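Re: [supper-list] Folding tables, again
Monday, April 29, 2024
From: Nelly Muñoz

Cúc Tạ wrote:

> I know we went through this last year, but can we please settle
> the tables before June? Last time I had people eating noodles
> off a piano bench. I would like long tables this time, one line
> down the middle of the street, everybody facing somebody. Round
> ones look nice and then you spend the night talking to whoever
> sat on your left. Also who has the gray tablecloths? They are
> mine and I would like to see them again.

Cúc, the tablecloths are in my hall closet, washed, and I have been meaning to tell you for ten months. One has a candle burn. I will say no more about it until we're face to face and you've eaten.

On tables I'm with you. I went over to Trovis on Saturday to price the long ones. The man at the counter wanted to know whether this was a wedding, and when I said it was a street supper he looked relieved and then quoted me what I'm fairly sure was the wedding price. We'd need 13 if everyone who signed up comes, and everyone who signed up never comes, but the ones who didn't sign up do, and they bring cousins.

Prolto rents the same size with a two-day minimum. We need them for one evening, so we'd be paying for a second day in which the tables sit in my driveway and I walk around them to get to the car. Still cheaper than Trovis. I'd go with Prolto unless somebody has a garage full of tables they've been keeping from us.

Rectangles, then, and white tops, which is what they both carry. White shows everything, as anyone who sat near the beet salad will remember, but it does look clean for the first quarter of an hour. 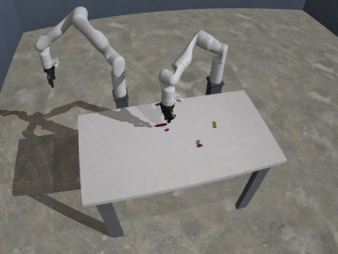 White top, straight sides.

Now the food. Last year we had two desserts and nine bowls of potato salad, and I don't believe that was chance. People see "bring a side" and a kind of fog comes down. This time I'd like to hand out dishes by house number – odds bring something hot, evens bring something sweet, and the corner house can do drinks, as they've got the second fridge and talk about it enough.

Trình has said they'll do the spring rolls again at the same price if we order two weeks ahead. Please let's not leave it to the last night. I also had a nice note from Tastik offering us a "grazing experience," and as far as I can tell this is cheese on a plank. I thanked them.

Money: there is $2,969 in the supper account, which sounds like a lot until you remember the street permit, the lights, and the fellow who had to come back for the lights. I'd rather not pass the hat this year. The hat came back last time with a button in it and a coupon for an oil change, expired.

Cúc, about seating. One long line is lovely, but the street bends by the mailbox and tables don't. Could we do a line, a gap at the bend for people to get through with the hot dishes, and then another line? You'd still be facing somebody. I will personally sit at the far end with the people who want to discuss parking.

If you have strong feelings about any of this, reply to the list and not just to me. I've been getting them one by one and they don't agree with each other.

Nelly

Recent threads
Gray tablecloths (has anyone seen)
Spring rolls: final count please
Re: Re: Whose ladder is this
Street permit, the form with the wrong street on it
Potato salad, a modest request
Music after ten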